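Repair and Reuse Assistant (part-time)
Sokwood Tool and Repair Library, Plondow

Sokwood is a community tool library and repair workshop. Members borrow tools, bring in broken household items and learn how to fix them. We have been in the old Quintela building since July and have more work coming through the door than our current staff can handle. We are looking for a part-time assistant to join the workshop team.

The position is 20 hours a week on a one-year contract, with the chance of renewal. Hours are mostly afternoons and early evenings. You will also be rostered on for one weekend shift every second week.

What the job involves

You will work at the front counter and in the workshop. At the counter you will sign tools in and out, take bookings, answer the phone and log items that people leave for repair. In the workshop you will sort donations, test small items, clean and label returned tools and help members with simple jobs at the benches.

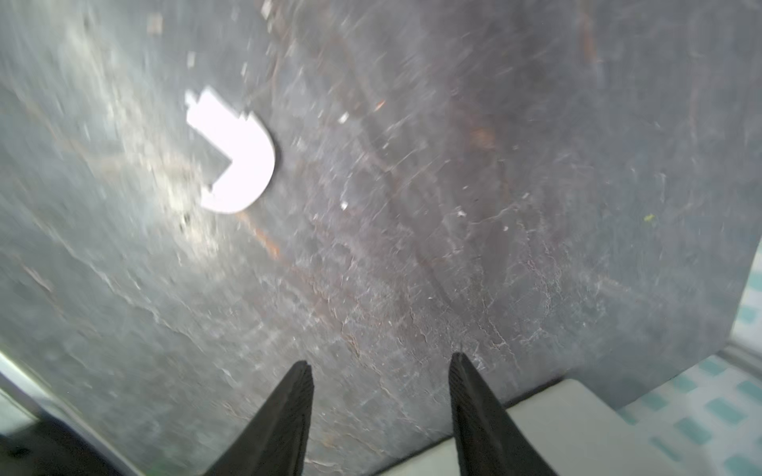 Most of what we see is small. Lamps, toasters, kettles, bike lights, radios, sewing machines and computer accessories make up the bulk of the repair log. We also get chairs with loose joints, blunt garden shears and a steady supply of vacuum cleaners. Anything that needs a licensed electrician is set aside and referred on. You will not be asked to do that work.

Donated goods are sorted into three streams: repair, parts and recycling. You will learn our sorting rules in the first couple of weeks. Batteries are taken out and stored separately in all cases, and anything swollen or leaking goes straight to the metal cabinet by the back door.
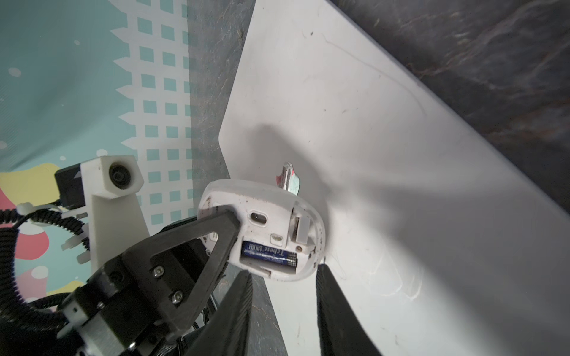 White computer mouse, battery cover missing.

Missing covers, lost screws and snapped clips are a big part of the work. We keep drawers of salvaged parts, and part of your job will be to keep them in some kind of order. The drawers were relabelled last year but the labels have not been kept up to date.

Once a month we run an evening class with about 10 people. You will help set up the benches, hand out tools and pack up afterwards. You do not have to teach, although you are welcome to if you have a skill to share.

What we are looking for

You must be able to:
- deal politely and patiently with members of the public
- use common hand tools safely
- keep clear written records, on paper and on a computer
- lift and carry items of moderate weight
- work on your own for part of a shift

It would help if you have:
- some experience with small appliance, bicycle or furniture repair
- a current first aid certificate
- used Proltance, our booking and lending software (we will train you if not)

You do not need a trade qualification. We have hired people from retail, school maintenance and a bakery, and they have all done well. If you have mostly taught yourself by fixing things at home, tell us about that in your letter.

Pay and conditions

Pay is at the assistant rate on our staff scale, and we will send you the current scale on request. You will receive paid leave in proportion to your hours, free membership of the library and use of the workshop outside opening times once you have completed your induction. Safety glasses, gloves and an apron are supplied. Please bring your own closed-toe boots or shoes.

The workshop is on the ground floor with level entry from the car park. The kitchen and office are up one flight of stairs. If the stairs would be a problem for you, let us know and we will organise the work around it. The bus stops outside, and there is a bike rack under cover.

How to apply

Send a resumé and a letter of no more than 2 pages to Juraj Krajčí, workshop coordinator, or hand them in at the counter during opening hours. Please give the names of two people we can contact who have worked with you, paid or unpaid. In your letter, describe one thing you have repaired and one thing you could not repair, and say what you did with it.

Applications close 10/15/18. We expect to interview 5 people. Interviews take half an hour and are followed by a short practical task at the bench. Everyone who applies will get a reply.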